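编筐里的小镇:Urnimville柳编与藤编手艺调查报告

社会实践小组学生报告

一、缘起

我们小组最初报的题目并不是这个。开学时大家七嘴八舌,有人想做方言,有人想做菜市场的价格,还有人想做老电影院,讨论了整整两个中午也没有定下来。后来是我回外婆家过周末,在厨房门背后看见一只旧提篮,篮底已经补过,补的地方用的是另一种颜色的藤条,一看就知道不是同一双手编的。我问外婆这篮子是哪里来的,她说是Urnimville老街上买的,那时候整条街都是编筐的,走过去满鼻子都是柳条泡在水里的味道。我把这话带回学校,组里几个人听了都觉得有意思,题目就这么定了。

指导老师听了以后没有马上同意。老师的担心也有道理:手工艺的题目很多人做过,写来写去容易变成同一篇文章,开头感叹手艺快要失传,结尾呼吁大家保护,中间抄一点资料。老师要求我们少下结论,多去看,多去听,把看到听到的老老实实写下来。这句话我们抄在了笔记本的第一页,后来每次写不下去的时候就翻回去看一眼。写到最后,感叹的毛病恐怕还是没有改干净,请读的人多包涵。

二、我们是怎么做的

调查从四月开始,前后去了镇上好几次,多半是星期五下午没有课的时候去。从学校坐车到Urnimville要一个多小时,车到镇口的石桥就不再往里开了,剩下的路要自己走。这段路我们后来走得很熟,知道哪一家豆腐脑放的虾皮多,也知道下雨天哪块石板会溅水。

方法上主要有三样。一样是访谈,访谈对象包括还在做活的手艺人、已经歇手的老人、卖编织品的店主,还有住在镇上用了一辈子筐的街坊。为了尊重受访者的意愿,报告里一律不写姓名。另一样是问卷,我们在镇上的集市和学校附近各发了一批,收回有效问卷139份。还有一样是自己动手学,这一样原本不在计划里,是一位老师傅看我们问得起劲,说光问是问不明白的,你们坐下来编一个底就晓得了。

问卷设计得不够好,这一点要先交代。有一道题问“您家里是否有手工编织的用品”,发出去以后才发现很多人分不清手工的和机器的,也分不清藤的和仿藤的塑料条。有位大姐很认真地勾了“有”,又在旁边写了一行小字:塑料的算不算?所以这道题的结果我们只当参考。

三、镇上的编织业

按照老人们的讲法,Urnimville编筐是因为有河。河滩上的柳树砍了又发,一年生的嫩条又长又匀,正好拿来编。早先做的都是粗货,挑土的筐、装鱼的篓、晒豆子的匾,讲究的是结实,样子好不好看倒在其次。后来外地的藤条运进来,才慢慢有人做细货:针线篮、果篮、小孩坐的藤椅,还有专门给人家办喜事用的提篮,篮盖上要编出花来。

镇上最大的作坊叫Flornier编织社,最兴旺的时候有753人领活。这个数字是从社里保存的一本旧账上看到的,并不是说有这么多人坐在作坊里,大部分人是把料领回家做,做好了再送回来,按件算钱。几乎每一位受访的老人都提到过送货的情形。天不亮就起来,把筐一只套一只摞得比人还高,用扁担挑着走,远远看过去只看见筐在走路,看不见人。有一位奶奶讲到这里自己先笑了,说她丈夫年轻时就是挑筐的时候撞上她的,两摞筐倒了一地,捡到后来都分不出是谁家的。

编织社后来搬过一次,老房子现在做了仓库。我们进去看过,墙上还留着一排木钉,是从前挂样品用的。新的地方小得多,只占一间临街的铺面,里间做活,外间卖货。现在长年在做的师傅还剩下大约56位,这是社里自己估的,他们说农忙的时候少一些,年前会多一些。

另外还有一家叫Judus的小店,开在桥的另一头,店主是从外面回来的年轻人。店里的东西和编织社不太一样,有灯罩,有装猫的窝,有挂在墙上当装饰的圆盘。老师傅们对这家店的看法很不一致,有的觉得花里胡哨,买回去能用几天;有的却悄悄跑去看过好几回,回来还照着人家的灯罩试编了一个。

四、材料和工序

这一部分是我们记得最细的,也是最容易写错的,所以写好以后请老师傅听我们念了一遍,他改了好几处。

柳条要在叶子落尽以后砍。砍下来先分粗细,粗的做经,细的做纬,太弯的留着扎捆。要编白货的,得先把皮剥掉,剥皮用一种像夹子一样的铁叉,条子夹在中间往后一拉,皮就裂开了。听上去很轻松,我们试了一下午,不是拉断了就是皮没剥干净,手心里都是绿的汁水,洗了两天才洗掉。不剥皮的叫青货,颜色深,多用来做粗筐。

藤条是买来的,成捆地晒在院子里。用之前要泡水,泡多久没有死规矩,要看天气,看粗细,也看师傅的脾气。泡得不够,一弯就裂;泡过了头,条子发软起毛,编出来没有筋骨。有位师傅判断的办法是拿一根在手指上绕一圈再松开,看它弹回来多少。我们问弹回来多少才算好,他想了半天,说你多绕几年就知道了。

编的时候先起底。底有圆底和方底,圆底用几根经条交叉成十字,再一根一根分开,像太阳的光一样散出去,纬条就绕着它们一上一下地走。底打得平不平,决定了整只筐站得稳不稳。我们小组交的学费大半都在这一步上,编出来的底不是鼓得像锅盖,就是歪到一边去,放在地上一碰就转。老师傅倒是很高兴,说鼓的可以反过来当盘子用。

底做好以后把经条往上折,叫起帮。接着是编帮、收口、装提手。收口最考手上的功夫,每一根经条都要弯下来,压过旁边的两根再藏进去,不能露头,也不能留下扎手的茬。外婆那只篮子用了几十年,口沿摸上去还是滑溜溜的,我从前不觉得有什么,学过以后再去摸,心里就很佩服了。 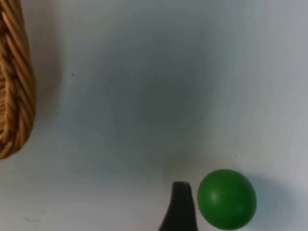 编法的名堂比我们想象的要多得多,光是镇上常用的就记了大半本。最基本的是平编,一上一下,学徒都从这里开始;再往后有绞编,两根纬条互相拧着走,特别吃得住力,粗筐的底边和口沿都要绞上几道;还有一类是把条子斜着走,一道压着一道,编得很密,看上去像麦穗,也有人说像鱼骨头。图里那只编篮的侧壁就是斜着走的路数,浅棕带一点蜜色的条子交叠在一起,亮的地方发金,行与行之间的缝隙颜色深下去,纹路就这么显出来了。老师傅讲,看一只篮子先不要看花样,先看纹路齐不齐,斜纹最藏不住毛病,中间有一处手松了,后面整片都跟着跑,想遮也遮不住。

颜色也有讲究。新藤颜色浅,用久了会慢慢变深,镇上的人管这叫“养”。天天拿手提着的地方颜色深得最快,搁在柜顶上不动的那一面就浅一些。有的买主嫌新篮子颜色淡,要求染一染或者刷一层清漆,编织社也接这样的活,可是老师傅们自己家里用的都不刷,说刷了漆就不透气,装过鸡蛋和青菜以后容易闷出味道。

工具倒是很简单。一把剪刀,一把弯头的小刀,一根用来挑缝的锥子,还有一块拍打用的木板,差不多就够了。有一位师傅的锥子柄断过,换上去的是一把旧螺丝刀的柄,上面印着Phillips几个字母,已经磨得快看不见了。他说这个柄比原来那个还顺手,粗细正好抵在手心里。

五、人和筐

问卷里有一道开放题,请大家写一件和编筐有关的事。我们本来估计没有多少人愿意写,结果收上来的字比其他题加起来还多,有的背面都写满了。这里抄几段,个别地方改了错字。

“小时候最怕我妈叫我去借筐,借了要还,还的时候里面不能空着,总要放两个红薯或者一把葱,不然下次不好意思再借。”

“我爸在河里摸鱼,鱼篓的口是往里收的,鱼进得去出不来。我把手伸进去拿鱼,结果手也出不来了,哭了半条街。”

“结婚时候的提篮还在,现在装毛线。盖子上那朵花掉了一个瓣,一直说要去补,一直没去。”

“不喜欢,积灰,难擦。”

最后一条我们也抄在这里,因为写的人说得很实在。确实有不少人不再用编筐了,理由也都差不多:塑料的便宜,轻,脏了拿水一冲就好。集市上卖塑料筐的摊子就摆在编织社门口不远,两边关系还挺好,中午互相看摊子。

不过编筐也没有完全从日子里退出去。早上买菜的人里面,年纪大些的还是挎着篮子。面馆用浅筐晾碗,茶馆拿小篓装瓜子壳,幼儿园也跟编织社订过一批装玩具的矮篮子,要求边沿格外光滑,不能划到小孩的手。为了这批货,社里的师傅把收口的办法改了一下,多藏了一道,费工夫不少,价钱却没怎么加。我们问为什么不加,师傅说给小孩用的嘛。

还有一件小事想记下来。有一回下大雨,我们被困在编织社里走不了,师傅们也不赶人,一边做活一边听收音机里的戏。屋里有一种湿湿的、带点青草气的味道,条子在地上刷刷地响。坐在我旁边的一位阿姨编着编着就停下来,把前面编好的一大圈全拆了。我看不出哪里不对,她指给我看,有一根条子压错了,该走上面的走了下面。我说这不拆也看不出来吧,她说我看得出来呀,提着它去买菜,一路上都要看见。

六、学手艺的人

谈到后继的问题,大家的话就少了。目前跟着编织社正经学的年轻人只有2位,都是本镇的,一位学了一年多,一位刚开始没有多久。学了一年多的那位已经可以独立做针线篮,收口还要师傅看过才能交货。我们问过为什么想学,回答是从小在奶奶的作坊里玩,手闲着反而难受。

收入是绕不开的话题。按件算钱,快手和慢手差得很多,刚学的人一天做下来,除去坏掉的料,剩不了多少。老师傅们自己也不大主张孩子学,好几位都说过类似的话:手艺好是好,吃饭要紧。说这话的时候手里的活倒是一刻也没有停。

Judus那边走的是另一条路,周末开体验课,来的多半是城里带孩子的家长,半天时间编一个杯垫带回去。我们也去听了一次课,店主讲得很有耐心,材料都提前处理好,起底的步骤也替大家做完了,所以人人都能成功。老师傅对此很有意见,认为起底都不会,怎么能叫学过。店主的想法是先让人喜欢上,喜欢了自然会想知道底是怎么起的。我们小组为这件事在回去的车上争了一路,到学校门口也没有争出结果,后来索性把两边的说法都写在这里。

七、一点想法和不足

调查做到后面,我们越来越不敢轻易说“失传”两个字。粗筐做得少了,因为挑土的人少了;办喜事的提篮做得少了,因为办喜事的方式变了。可是灯罩、猫窝、装玩具的篮子又是从前没有的。那位试编灯罩的师傅已经编到第三个了,头两个都嫌不圆,拿回家罩了菜。

建议方面,我们只提几条做得到的。编织社的旧账和样品最好能拍照留一份底,那本账的纸已经很脆,翻的时候要屏住气。老师傅口头讲的编法名称,有许多没有固定的写法,同一种编法桥东桥西叫得都不一样,可以趁着大家都还记得,编一本对照的小册子。我们手里的笔记愿意无偿提供,字迹潦草的地方会先誊清。学校的劳动课也可以考虑请师傅来上几次,哪怕只教一个起底。

不足的地方不少。访谈主要集中在老街一带,河对岸的几个村子据说也有人在编,我们只去过一次,又赶上人家插秧,没有好意思多打扰。问卷的问题前面已经说过。价格的变化本来想画一张图,可是各人记得的价钱对不上,有的按只记,有的按担记,最后没有画成。还有录音,有一段讲剥皮讲得最精彩的,偏偏背景里有人在劈柴,一句话只听得清半句,只能凭几个人的记忆拼起来。

八、致谢

感谢Flornier编织社让我们进进出出,弄坏了那么多条子也没有收我们的钱。感谢Judus借给我们场地整理问卷。感谢镇上每一位停下脚步填表的街坊,尤其是那位把伞借给我们、自己淋着雨跑回家的阿姨,伞第二个星期已经还到豆腐脑店里了,店里说会转交。感谢我的外婆,她的提篮在我们宿舍里住了一个多月,给组里每个人都翻来覆去地看过,现在已经回到厨房门背后,里面照旧装着大蒜。

联系我们 | 版权归社会实践小组所有,转载请注明出处 | 返回顶部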